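One Box for All the Snacks

Kitchen & Dining Tips — Pantry

If your snack cupboard is anything like mine was, you open the door and something crinkly falls on your foot. I used to have packets in the bread drawer, packets behind the rice, and a bag of candy that had been living in the fruit bowl since March. I tried jars, I tried a hanging organizer on the back of the door, I tried those stacking bins from Hilter with the lids that never quite click. The thing that finally worked was a plain cardboard box, and it cost me nothing!

Milk cartons come in really good boxes. They have to hold a lot of weight, so the cardboard is stiff and the corners stay square. Ask at the store if you don't buy milk by the case yourself (mine keeps the empties near the registers and is happy to see them go). Shoe boxes are too shallow for big bags, and moving boxes are so deep that you end up digging.

Getting the box ready

Cut the top flaps off. Please do this, even if you think you'll want to close it later! Flaps flop inward every time you reach for something and they make a full box look messy. I use a utility knife and go along the fold in 2 light passes, with the box standing on an old cutting mat so the table doesn't suffer. Then run a strip of clear tape over any rough spots on the rim. Check the bottom seam as well. If there's a gap where the flaps meet, small candies will find it, so tape it from the inside or lay in a piece of card cut to size.

Wipe the inside with a barely damp cloth and let it air out overnight. Cardboard that has been near a spill holds on to the smell, and you don't want that around cookies.

Empty everything onto the table first

I know it's tempting to drop things in as you find them, but do the big spread first. Clear the dining table, put down a cloth you can shake out afterward, and bring every packet in the house to it. Yes, the ones in the car too. Don't bother lining them up, just get them all out where you can see them, with the box standing at the far end.
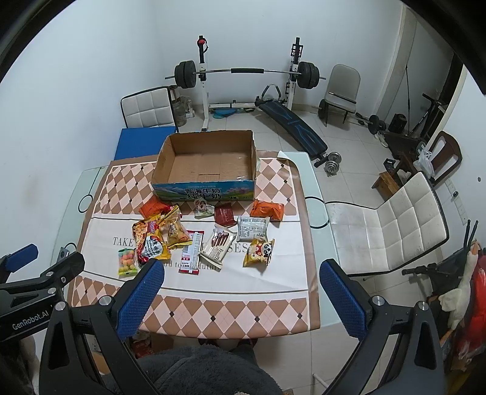
Snacks out, box empty: ready to sort.

Now go through them one at a time. Turn each packet over and find the date. It's often near the barcode, but on some brands it's stamped into the end seal and you have to tilt it under the light. Anything past its date goes, and anything with less than 3 weeks left goes into a bowl on the counter to be eaten first. Squeeze the bags gently too. A bag that has gone soft and flat may have a tiny hole, and the contents will be stale no matter what the date says.

Packing it so you can find things

Tall, stiff packets go along the back wall, standing up like files. Cookies and biscuit sticks are perfect there, and they won't get crushed.

Big puffy bags go in next, upright, top edge facing up so you can read them. Resist the urge to press the air out. That air is what keeps the chips whole!

Little packets and loose candy bags always sink, so give them their own corner. I cut down an old tea box and tape it inside at the front. A deep mug works just as well.

Opened bags get folded over twice and clipped. I have a set of 19 wooden clips from Gaillard that I bought for laundry, and they've all ended up on food. No regrets.

Leave some room at the top. Once the box is so full that you have to push, it stops working, and everything ends up back in the bread drawer.

Where to keep it

My shelf is 37 cm deep (it's a Skiltden unit, so it's all metric) and a milk box slides in with the long side facing out. Measure yours before you start cutting. Keep the box away from the stove and off the floor, and if your kitchen gets humid in summer, put it in the dining room or a hall closet instead. A box with a pretty printed side can sit right out on the sideboard — mountains and flowers beat bare brown any day!

Replace the box when the corners go soft. Mine lasts until I spill something on it. I keep a spare folded flat behind the fridge.

Crumbs on the cloth: fold the corners to the middle before you lift it, carry the whole bundle outside, and shake it there. If you've had chocolate out, check for smears before it goes in the wash and dab them with cool water and a drop of dish soap.

More in Pantry: Keeping flour fresh — Fornolen jars, old and new — Labels that peel off clean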